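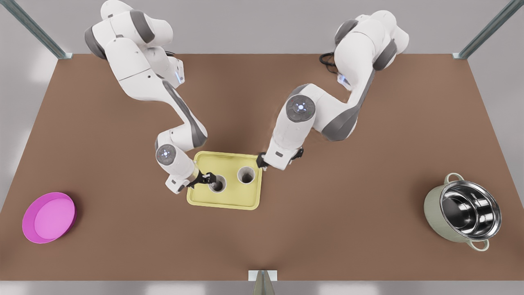 Slide 1. The Pladik table cell in the simulator, both arms over the tray.

Start with the layout. Two arms share one table. Each ends in a black two-finger gripper. We build the cell in simulation first and copy any change to the floor cell after it has run clean there. Everything I show today is from the simulated side.

Point out the naming, people trip on it every time. Right and left are the robot's, so the right arm is on your left on the slide. The config files use the robot's sides too. If you swap them you will load the wrong offsets and the grippers will go for each other.

The tray is the part of the setup we touch most. Right gripper at the left cup, left gripper down at the tray rim. Two cups are standing on it on this slide. The bowl and the pot are placed well out to the sides, and they stay in the file for other jobs.

Setup order, read it out slowly:
Load the table and posts.
Load the arms and home them, one at a time.
Open both grippers all the way.
Place the tray, then the cups, then the bowl and pot.
Save the layout under a new number. Do not write over the old one. We are on layout 43.

Mention Skurkik here. That is our layout checker. It compares the saved positions with the last good file and stops if anything has moved more than 2 millimeters. It takes 6 seconds. Run it every time, even if you only changed a color.

Pause for questions on setup. Someone will ask about cable routing. Answer: it is done at the base of each arm and it has its own page in the Jemel handbook.

Next slide.

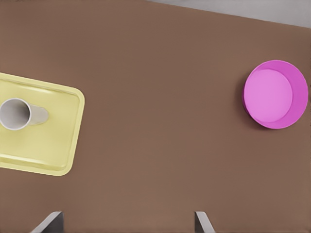
Slide 2. Close view down on the table, gripper fingers open, one cup on its side in the tray.

Main point: use this view for the finger check. Both tips should show at the bottom of the picture, wide apart, with nothing between them but table. If you see only one, the gripper did not open fully or the view has shifted. Home the arm and look again before you touch any numbers.

Then the cup. A cup lying down is a reset case. Do not try to grasp it from the upright pose, the approach height is wrong for it. Clear the run, put the cup back upright in the layout, run Skurkik, start over. Write the run number in the Pai log with the word "tipped" so we can search for it later. The log had 532 entries in March and half of them had no reason filled in.

Last item is the weekly check. Home position, finger opening, tray position, in that order. Both arms, even if only one was used.

Handouts are by the door. Leave slide 2 up during questions.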